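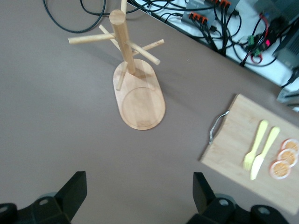
Figure 7. Mug tree on its oval base, with a bamboo cutting board and pale yellow plastic utensils to the right.

Papers > Household Studies > Storage and Drying

Tagged: kitchen objects, small-home storage, open drying

We use cookies to remember your reading settings. Accept / Manage

4.2 Peg stands and the open counter

Of the 39 kitchens in the Momau survey, most had some kind of stand for cups. Fewer had one that got used daily. The wooden type in Figure 7 is the plainest we looked at: post, straight pegs, flat base, no paint. Six pegs going off at different angles, so mugs hang at different heights and the handles don't all fight for the same spot. That was the theory anyway. In the diaries people filled two or three pegs and left the rest.

The base matters more than we expected. A round groove is cut into the lower half of the board, and a cup could sit in it. Saber (field notes, July) argues for counting this as a storage place in its own right – we agreed and recoded the earlier entries. Households with a Stollano stand, which has no groove, put the extra cup on the counter next to it. Same habit, diffrent surface.

Straight pegs are a weak point. Nothing at the tip to stop a handle from sliding. Thick handles fine, thin ones less so, and two diary keepers moved their good cups back to the cabinet in the first week. The Viroletti stand has pegs with a small upward hook and got no such complaints, but it takes longer to load.

Then the neighbors. A stand rarely lives alone. Cutting boards end up beside it, often laid flat, and flat boards collect things: forks, lids, mail. In Figure 7 the board has a curved metal handle at one end and the plastic utensils are resting right on top. We logged this as "secondary parking" (see Eyvindsson scale, item 7). It came up in 900 of the 1,792 diary entries, mostly evenings.

Footprint was measured with pegs included, not just base. Long side pegs reach well past the board, so the real space taken is larger then the base suggests. Table 3 gives both numbers.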